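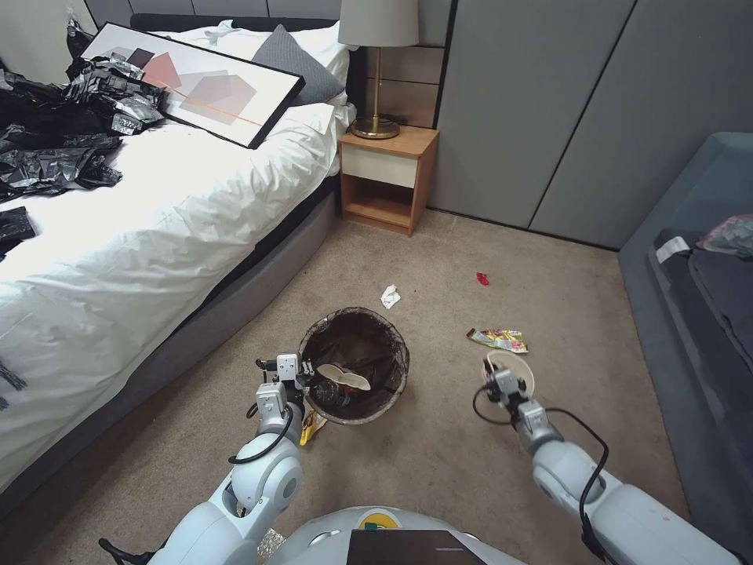 그림은 벽 어느 높이에 거는 게 맞나요?

액자 한가운데가 서 있는 사람 눈높이쯤 오게 거시면 됩니다. 저는 바닥에서 액자 중심까지 1,472밀리미터를 씁니다. 우리 집 벽에서 이리저리 옮겨 보다가 정착한 숫자라서 근거를 대라고 하시면 좀 곤란한데, 몇 년째 이걸로 걸고 있고 불만이 없어요. 키가 많이 크거나 작은 분은 본인 눈높이를 재서 그 숫자를 쓰세요.

집에서 그림 걸기, 3강 유인물
Povham 생활강좌 가을 학기 (10월)

지난 시간에 벽 두드려 보는 연습까지 했죠. 숙제로 집 벽을 두드려 보고 오시라고 했는데, 두드려 보신 분들은 오늘 내용이 훨씬 쉬울 거예요. 못 하신 분은 이 유인물을 읽다가 한 번씩 일어나서 두드려 보세요. 통통 울리면 속이 빈 벽, 딱딱하고 소리가 먹히면 콘크리트나 벽돌입니다. 이걸 모르고 못부터 사면 돈이 아깝습니다.

1. 높이 계산

높이는 액자 중심으로 정하는데, 못은 중심에 박는 게 아니잖아요. 여기서 다들 헷갈리십니다. 저도 처음에는 중심 높이에 연필로 점을 찍고 신나게 못을 박은 다음에 그림이 한참 아래로 내려온 걸 보고 당황했어요.

계산은 이렇게 합니다.

못 높이 = 중심 높이 + 액자 세로의 절반 − 늘어짐

늘어짐은 뒤쪽 와이어를 손가락으로 위로 당겼을 때 손가락 자리에서 액자 윗변까지의 거리예요. 꼭 당긴 상태로 재셔야 합니다. 축 처진 채로 재면 걸었을 때 숫자가 안 맞아요.

예를 하나 해 볼게요. 액자 세로가 600밀리미터이고 늘어짐이 55밀리미터라고 합시다. 세로의 절반은 300이니까 1,472에 300을 더해서 1,772, 거기서 55를 빼면 1,717밀리미터. 이 높이에 걸이의 고리 부분이 오면 됩니다. 못 머리가 아니라 와이어가 실제로 얹히는 곳이요! 걸이 종류에 따라 못 구멍이 고리보다 위에 있기도 하니까, 걸이를 벽에 대 보고 고리를 연필 점에 맞춘 다음 구멍 자리를 따로 표시하세요.

와이어가 없고 톱니 모양 걸이만 달린 액자라면 톱니에서 윗변까지 재면 끝입니다. 이쪽이 계산은 편한데, 수평 잡을 때 톱니 한 칸이 은근히 말썽이에요.

2. 가구 위에 걸 때

소파나 침대 머리판, 서랍장 위는 눈높이 규칙이 잘 안 맞습니다. 앉거나 누워서 보는 자리이고, 가구하고 그림이 한 덩어리로 보여야 덜 어색하거든요. 저는 가구 윗선에서 손 한 뼘쯤 띄웁니다. 뼘이 작은 분은 거기서 조금 더 올리시고요. 너무 바짝 붙이면 소파에 기댈 때 머리가 닿고, 너무 높이면 그림 혼자 천장으로 도망가는 것처럼 보입니다.

폭은 가구보다 좁은 게 무난해요. 가구 폭의 3분의 2 정도라는 얘기를 많이들 하는데 저는 딱 맞추려고 애쓰지 않습니다. 작은 그림 하나밖에 없으면 가구 정중앙에 두지 말고 한쪽으로 치우쳐 걸고 반대편에 스탠드를 놓아 보세요. 저는 이 배치를 꽤 좋아해요.

침대 위에 거는 건 조금 다른 문제가 있습니다. 자는 사람 머리 위잖아요. 유리 끼운 무거운 액자는 피하시고, 꼭 걸고 싶으면 유리를 아크릴로 바꾸고 걸이를 두 개 쓰세요. 액자집에 들고 가면 바꿔 줍니다. Grasosham 시장 골목에 있는 Orlandini 액자점에서도 되는데, 미리 전화하고 가시는 게 좋아요. 점심시간이 길더라고요.

3. 벽 종류와 걸이

석고보드
가장 흔하고 가장 사고가 많이 나는 벽입니다. 그냥 못은 가벼운 엽서 액자 정도만 버팁니다. 그보다 무거우면 석고보드용 앵커를 쓰시고, 포장에 적힌 하중을 꼭 읽으세요. 저는 적힌 하중의 절반까지만 믿습니다. 뒤에 각목이 지나가는 자리를 찾으면 거기에 나사를 박는 게 제일 든든한데, 자석을 벽에 천천히 문지르다가 딱 붙는 데가 있으면 석고보드 나사가 박힌 자리고 그 뒤가 각목이나 철제 틀이에요.

콘크리트
해머드릴하고 칼블럭이 필요합니다. 일반 드릴로 용을 쓰다가 날만 태워 먹는 분이 해마다 나와요. 드릴은 강의실에 있는 걸 빌려 가셔도 됩니다. 구멍을 뚫고 나면 가루를 꼭 빼내세요. 가루가 남으면 칼블럭이 끝까지 안 들어가고 어정쩡하게 튀어나옵니다.

벽돌
줄눈에 뚫을지 벽돌에 뚫을지 늘 질문이 나오는데, 저는 가벼운 건 줄눈, 무거운 건 벽돌입니다. 줄눈은 나중에 메우기가 쉽거든요. 오래된 집은 줄눈이 푸석푸석해서 손톱으로도 긁히는 경우가 있으니 먼저 긁어 보시고, 긁히면 줄눈은 포기하세요.

전셋집, 월셋집
구멍을 못 내는 분들 많으시죠. 천장 몰딩에 레일이 있으면 만세를 부르시고 레일용 고리를 사세요. 레일이 없으면 접착식 걸이인데, 실크벽지에는 잘 붙는 것 같다가 벽지째 뜯어지는 일이 있습니다. 저는 Skerkis 접착 걸이를 써 봤고 매끈한 페인트 벽에서는 만족했어요. 종이 벽지에는 권하지 않겠습니다. 떼어 낼 때 벽 쪽으로 바짝 붙여서 아래로 천천히 당기셔야 하고, 앞으로 확 당기면 벽이 같이 옵니다.

욕실이나 가스레인지 옆에 거는 건 말리고 싶어요. 습기랑 기름때가 종이 그림한테는 최악이라서요. 그래도 걸고 싶은 분은 아끼지 않는 그림으로 하세요.

주의: 스위치와 콘센트의 바로 위아래로는 뚫지 마세요. 전선이 세로로 지나가는 경우가 많습니다. 욕실과 붙은 벽은 수도관도 생각하셔야 하고요. 자신 없으면 그 벽은 그냥 두세요. 그림 걸 벽은 또 있어요.

4. 여러 점을 같이 걸 때

종이로 먼저 해 보는 방법을 꼭 써 보시면 좋겠어요. 신문지나 포장지를 액자 크기대로 자르고, 종이마다 못 자리를 표시한 다음, 마스킹테이프로 벽에 붙입니다. 그리고 하루 그냥 두세요. 아침에 보고 저녁에 보고, 지나가다 또 보고. 마음에 안 들면 옮기면 되니까 겁낼 게 없습니다. 결정했으면 종이 위에 바로 못을 박고 종이만 찢어 내면 돼요(이때 기분이 참 좋습니다).

간격은 저는 액자 사이를 6센티미터로 둡니다. 작은 액자만 모을 때는 더 좁혀도 괜찮고요. 가로 간격과 세로 간격을 똑같이 맞추면 크기가 제각각이어도 의외로 정돈되어 보여요. 반대로 간격이 들쭉날쭉하면 똑같은 액자를 사다 걸어도 어수선합니다.

전체를 큰 액자 한 점이라고 생각하고 그 덩어리의 중심을 아까 그 높이에 맞추세요. 제일 큰 그림은 덩어리 정중앙에서 살짝 비켜 놓는 편이 저는 보기 좋던데, 이건 취향이라 수업 때 늘 의견이 갈립니다. 가운데 파도 환영입니다.

색이 안 어울려서 고민이라는 분들도 계신데, 그럴 때는 액자 테를 통일해 보세요. 테가 같으면 안의 그림이 꽤 달라도 같은 식구처럼 보입니다. 테를 바꿀 돈이 아까우면 안쪽 매트지만 같은 색으로 갈아도 효과가 있어요.

5. 빛

햇빛이 바로 드는 벽에는 원화나 사진을 걸지 마세요. 종이가 누레지고 색이 빠지는데, 매일 보니까 본인은 모릅니다. 어느 날 액자를 열어 보면 매트지에 가려졌던 부분만 색이 진해서 그제야 깜짝 놀라요. 자외선 차단 유리도 있긴 한데 속도를 늦춰 줄 뿐이라고 생각하시는 게 마음 편합니다.

반사는 걸기 전에 확인하세요. 그림을 든 사람 한 명, 평소 앉는 자리에 앉은 사람 한 명. 낮에 한 번, 불 켜고 한 번. 창문 맞은편 벽은 유리 액자를 걸면 그림 대신 창문을 보게 되는 일이 많습니다. 저희 집 복도가 그래요. 고쳐야지 하면서 아직 안 고쳤습니다.

6. 자꾸 기울어질 때

문을 여닫는 진동 때문에 조금씩 돌아갑니다. 액자 아래쪽 두 모서리 뒤에 투명한 고무 범퍼를 붙이면 거의 해결되고, 벽에 검은 자국도 덜 생겨요. 큰 액자는 걸이를 좌우로 두 개 쓰는 게 낫습니다. 두 걸이의 높이가 조금 어긋났을 때는 못을 다시 박지 말고 낮은 쪽 고리에 테이프를 한두 겹 감아 보세요. 좀 없어 보이는 방법이지만 뒤는 안 보이니까요.

와이어도 가끔 들여다보세요. 매듭 쪽 가닥이 풀려 있으면 바로 갈아야 합니다. 오래된 액자에 면 끈이 묶여 있으면 멀쩡해 보여도 그냥 가시고요.

다음 시간 준비물

줄자, 연필(볼펜은 벽에서 안 지워집니다), 마스킹테이프, 걸고 싶은 액자 한 점. 너무 큰 건 버스에서 고생하시니까 한 손에 들리는 크기로 가져오세요. 유리 액자는 수건으로 싸고, 유리 면에 테이프를 엑스 자로 붙여 오시면 됩니다. 수평계는 제가 넉넉히 가져갈게요.

숙제는 집에 이미 걸려 있는 그림 하나를 골라서 바닥에서 중심까지 높이를 재 오는 것입니다. 다들 불러 주시면 칠판에 적어 놓고 같이 볼게요. 늘어짐 재는 것도 한 번 연습해 오시고, 액자 뒤에 고리가 없는 분은 저한테 미리 말씀해 주세요. 고리 여분이 많지는 않아요.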